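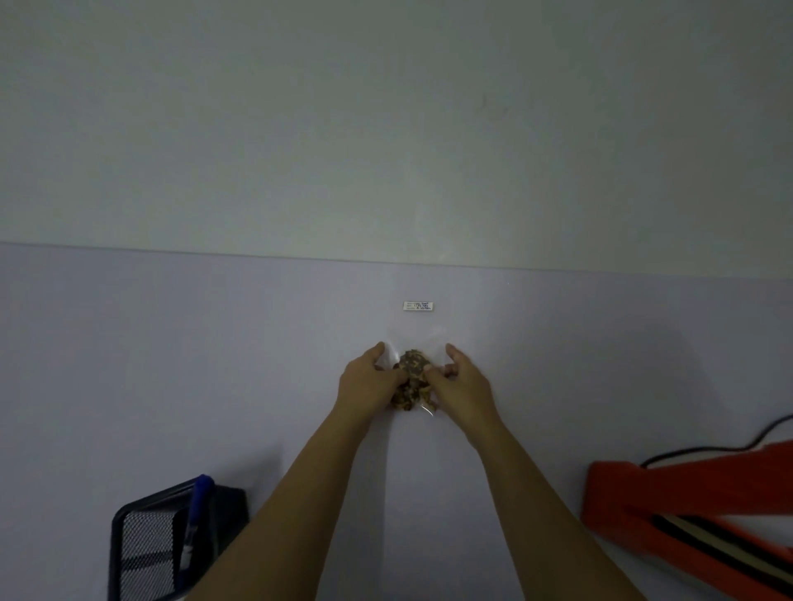

Working the plastic by hand, before any decision on the Anwood.

Waltraud Zürcher put the quote on the shelf and read it again standing up. The Anwood packing arm was 17,400 francs. Riedl would let them have a refurbished one in July, without the gripper. The gripper was 890.

"And the bags?" asked Sanaa.

"It takes its own bags."

Meinrad wrote that down. He had a column for the arm, a column for the bags and a column for Sanaa's hours, and the third one was still the shortest.

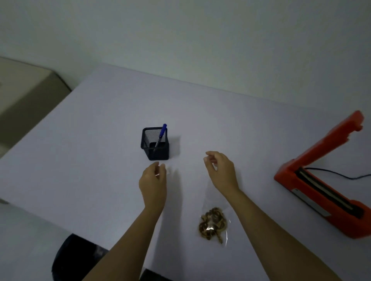
"We do 400 on a good day," Sanaa said. "What does it do on a bad one?"

Waltraud turned the page over. The back was blank.

"Ask Ambros," said Meinrad. "He bought one for Flodine."

"He bought it and then he hired two people — I met them."

Waltraud folded the quote and wrote July on the outside. Then she asked Sanaa what a second sealer would cost.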